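Moving the desk twice: a talk with the woman who runs the Peturmont workroom

17 March 2018

I had been meaning to do this interview since last April, when I first wrote about small offices that set themselves up inside big old buildings. I finally got her to sit down with me for a morning, the woman who keeps the Peturmont workroom going, and she agreed on one condition. No names, she said, "and please don't make me sound organized." So I'll do my best!

Peturmont started as a storage place for a furniture importer called Grudov, and when they moved out she took over 588 square feet of it on a short lease. She was working for Jandico at the time, packing sample kits, and she wanted somewhere to spread out that wasn't her dining table.

"I thought I'd be in and out in a season," she told me. "I brought a laptop and two chairs. Then the boxes started coming, and you know how that goes."

I do know how that goes. My own spare room has had a box of curtain rings in it for longer than I'd like to say. What I wanted to hear about was the desk, though, because she'd written to me about it three times.

"Oh, the desk," she said, and put her coffee down. "I wanted a hutch. Everyone told me to get a plain table and put shelves on the wall, but I can't drill into that wall, it's in the lease. So a hutch it was, with cubbies, and I got the gray because the floor is gray and I figured it wouldn't show dust. It shows dust."
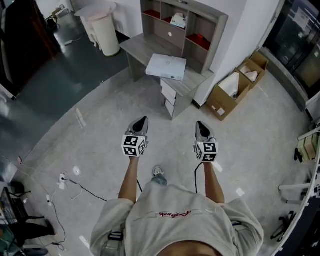 The gray desk with its hutch, and two boxes still open along the wall.

The red in the cubbies was something I had to ask about. She laughed and said she'd wanted to line all of them, and then the phone rang, and that was the end of the lining. I told her I liked it better with just a couple done (I really do, it looks like a decision). She wasn't convinced.

She paid 448 dollars for the desk and spent another 60 getting it delivered, which she still grumbles about. It went in by the far wall first. Then the sun got on her screen every afternoon, so she emptied the whole thing and moved it.

"You take everything out of a hutch and you find out what you own," she said. "I had envelopes in four different places. I had a stapler in with the tea."

Small drawers turned out to be her favorite thing in the whole room. She keeps labels in one, tape in another, and a third is for what she calls the mysteries, meaning screws and little feet that have come off something. She checks the mysteries drawer before she buys any hardware at all. As for the folders, those are the old Lü orders, and she'd like to get them scanned before the summer. She's said that before, she admitted.

I asked about the cords, since cords are what people write to me about most. She groaned.

"I've tried the clips. I've tried the sleeve thing. Every time I get it neat I have to plug in something new and it all comes out again. I'd rather spend the time on the packing material, because that I can reuse."

And she does reuse it. Any carton that arrives in good shape gets opened, emptied and kept by the wall until there's something to send out in it. She figures she shipped around 2,000 kits from that room in her first year and bought very few new boxes to do it.

We talked for a while about the rest of the building, which she's fond of in a way that surprised me. It's a big space with a lot of metal overhead and it isn't what I'd call cozy.

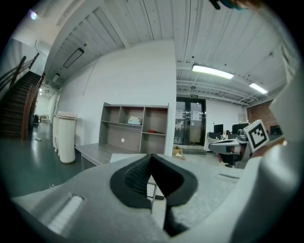 "I like a high ceiling," she said. "I grew up in a house where my dad had to duck. When I came to look at the place I walked in and looked straight up, and then I saw the wooden staircase and that was it, I'd have signed anything." She's fussy about the handrail and gives it a wipe when she's on the phone, up and down, up and down, and she says she gets her best calls done that way.

The green floor she has mixed feelings about. It came with the building and it's easy to mop, but she thinks the shine makes every crumb look like a beetle. Her plan was to put a rug at the foot of the stairs, and she even had one picked out — a brown one, very thick — until she pictured rolling a loaded cart over it.

So what's next? She wants a second desk. Same gray, same hutch, set next to the first so she can pack at one and do her paperwork at the other. I asked if she'd line the cubbies this time.

"All of them," she said. "Before anything goes in. You can hold me to that."

I've told her I'm coming back to check, and I'm bringing the curtain rings in case she has a drawer free.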